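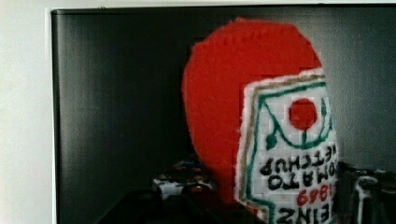

How often does the sorting arm get a walkaround?
Once at the start of every shift and again any time it's been stopped for more than 15 minutes, even if all you did was hit pause and go get coffee.

What follows is the checklist we use on the bench line at Jiklow, with my comments after each item. I've been filling this in since February, when the arm took over most of the picking, so a lot of these come from me getting something wrong first!

1. Stop button pressed and reset. OK.
Comment: press it for real, please. I used to just look at it and tick the box.

2. Cable checked along its full length. OK, with a note.
Comment: no nicks that I could find, but I'd like the Pisard tech to look at the clip next visit. Run your fingers along it with the power off.

3. Gripper fingers clean and tight. OK.
Comment: wipe them down even if they look fine (lint gets everywhere in here).

4. Floor tape visible on all sides. NOT OK.
Comment: it's peeling by the door again. Order number for the wide tape is 197 in the Cheng catalog, and I've asked for 3 rolls.

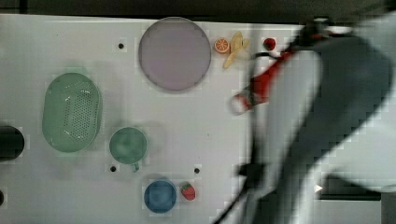 Who is allowed to restart the arm after a stop?
Anyone who has done the Murnier half-day training and is standing where they can see the whole table.

5. Nobody inside the tape while it's moving. OK.
Comment: this is the big change for those of us who did the picking by hand. We used to lean in and nudge things straight without thinking, and my hands still want to do it. If something's crooked, stop the arm, then fix it.

6. Slow speed for the first run. OK.
Comment: set it to 30 on the dial and watch one complete cycle before you turn it up. I know it's dull – do it anyway.

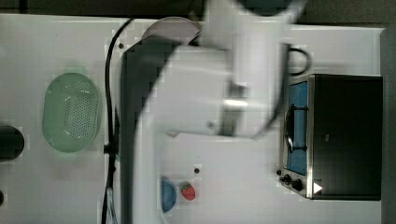

And stay by the stop button while you watch, because that first cycle is when I catch most of my own setup mistakes.

7. Shift notes read and signed. OK.
Comment: we write a lot more than we used to. My back is better and my handwriting is worse. Put down every stop, even the silly ones, so the next person knows what they're walking into.

8. Break rotation posted. NOT OK.
Comment: watching a machine is tiring in a different way from lifting, and I get sleepy after lunch. I'd love to see us swap places more often.

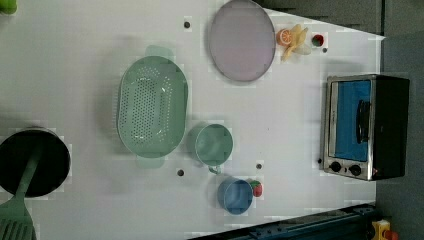
I've brought up the rotation twice now and it's still not on the board, so I'm leaving this one open until it is.

9. Power off and locked before clearing the table. OK.
Comment: key goes back on the hook, not in your pocket (yes, I took it home once).

Still open: items 4 and 8, plus the clip in item 2. Checked at 6:40 a.m., before the first run.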